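The wire game, week whatever this is

So I've finally got the wire game running in the simulator, and I've been putting off writing about it because every time I sat down to do it I thought, well, I'll just collect a few more examples first. You know how that goes. It's Saturday, the coffee is made, the dishes can wait, and I have 127 recordings sitting in a folder that I'm pretty happy with, so let's talk about those.

If you're new around here, I've been trying to teach a simulated arm to do small fiddly jobs by showing it how. I drive the arm myself with a little hand controller, the simulator writes down everything the joints do along with what the cameras see, and then a learning program (I call mine Pluria, after a soup my grandmother made, long story) tries to work out what I would have done next at every moment. Last winter it was stacking cups. Before that it was putting pegs in holes, which I never want to look at again.

The wire game is the old fairground thing where you guide a loop along a wire without touching it. I loved it as a kid and I was terrible at it. I built the board in an evening, then spent most of March getting the wire to behave. A real wire has the decency to hang there. Mine shivered, passed straight through the table, and one evening shot off toward the ceiling and never came back. Viorica Obradović, who I used to share an office with and who knows far more about simulated rope than anybody should, told me to use shorter segments and more damping, and after that it settled down nicely. Thank you, Viorica! I owe you lunch, probably two.

I also gave myself a few different loop tools with different colored handles. The plan is to say which one I want in the text that goes along with each recording, so the program has to pay attention to the words as well as the picture. In my first batch I nearly always reached for the same color out of habit, and of course the program learned that the words didn't matter. I threw those out. It hurt a bit, but they were teaching it my habits and nothing else.

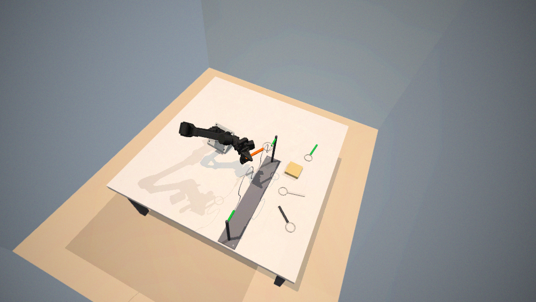 How many examples do you need before it learns anything?

For a single simple motion, I start to see something sensible after a few dozen good recordings. Anything with a choice in it, like picking a tool by color, takes a good deal more, and the examples have to be spread evenly over the choices. I would take a small tidy set over a big sloppy one, and I'd try training early with whatever you have, so you find your mistakes while there's still time to fix them.

I got that question twice in the comments on the cup post, so there's my answer, for what it's worth. My own running total across all the tasks is 694, and I promise you a fair number of those are not my best work.

What I've been learning this time is mostly about my own hands. When I get tired I start making these tiny corrections, a nudge left, a nudge back, a nudge left again, and the program picks all of that up and faithfully nudges left and right forever. So now I record in sets of 6 and then get up and walk to the kitchen. If a run goes badly I let it finish anyway and mark it as bad, and I decide later whether it's worth keeping. Some of the ones where I bumped into something and recovered have turned out to be the most useful of the lot – the program needs to see what getting back on track looks like, or it just freezes the first time something goes wrong.

The other thing is starting positions. I used to reset everything to the same place every time, because it was easy and it looked neat. Then I'd move one thing the width of a finger and the whole business fell apart. Now I have a small script called Curkov that shifts the objects and turns them a little before each run. It occasionally puts a tool where the arm can't get at it, so I skip that one and press the key again. I've been meaning to make it smarter. I've been meaning to do that since the cups.

I keep notes too, on paper, in a green notebook next to the keyboard. Just a line per run: which tool I asked for, whether I liked it, whether the wire did anything strange. I tried doing it in a spreadsheet and kept forgetting, and with the notebook I somehow don't. When I went back through it last night I found that nearly all my bad runs came after ten in the evening, so that's another rule now, no recording after ten.

As for how it's doing, the latest version of Pluria picks the right handle 79 percent of the time, which made me whoop out loud and scare the cat. Moving the loop along the wire is another matter. It gets partway and then sort of loses interest. I suspect I rush that part when I'm driving, so the plan for the coming week is to record a batch where I go slowly on purpose, and train once with those added and once without, to see if there's a difference.

If any of you have worked with wire or string in a simulator and have a favorite trick for keeping it calm, please leave me a comment. I read all of them, even if it takes me a while to answer. And to the person who asked for the cup recordings: yes, I'm still going to put them up, I just have to find which drive they're on.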